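4. Mise en place et première utilisation du grille-pain

Le grille-pain Flerholm à deux fentes se pose sur un plan de travail stable et sec, à portée d'une prise murale avec terre. Ne le branchez pas sur une multiprise partagée avec une bouilloire ou un four d'appoint.

4.1 Emplacement

1. Retirez les cales en carton des deux fentes et le film de protection de la façade.
2. Posez l'appareil à plat, levier vers vous. Laissez 150 mm libres derrière et sur les côtés.
3. Déroulez entièrement le cordon (90 cm). Il ne doit ni pendre devant un tiroir, ni passer sur une plaque de cuisson.
4. Vérifiez qu'aucun placard ni étagère ne se trouve juste au-dessus des fentes.

Attention : si le plan de travail jouxte une cuisinière, faites partir le cordon du côté opposé aux foyers. N'utilisez pas le grille-pain lorsque le foyer le plus proche est allumé.

4.2 Chauffe à vide

1. Ouvrez une fenêtre ou mettez la hotte en marche.
2. Réglez le bouton de brunissage au maximum, sans pain.
3. Abaissez le levier jusqu'au déclic et laissez le cycle se terminer.
4. Attendez le refroidissement complet, puis recommencez une fois.

Une légère odeur est normale pendant ces deux cycles.

4.3 Griller le pain

1. Placez une tranche par fente. Le pain ne doit pas dépasser des guides.
2. Choisissez le brunissage. Pour un premier essai, prenez une position moyenne.
3. Appuyez sur le levier, bien dans l'axe, jusqu'à ce qu'il reste en bas.

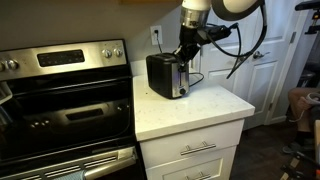

Le levier ne s'enclenche que si l'appareil est branché. S'il remonte aussitôt, contrôlez la prise avant d'appuyer de nouveau. Ne le forcez pas et ne le maintenez pas en position basse.

4. En fin de cycle, le pain remonte seul. Relevez un peu le levier pour dégager les petites tranches.

Attention : n'introduisez jamais de couteau ni de fourchette dans les fentes. Débranchez, laissez refroidir, puis retournez l'appareil au-dessus de l'évier.

Note : gardez torchons et essuie-tout à l'écart pendant la chauffe.

Nettoyage du tiroir à miettes : voir section 5.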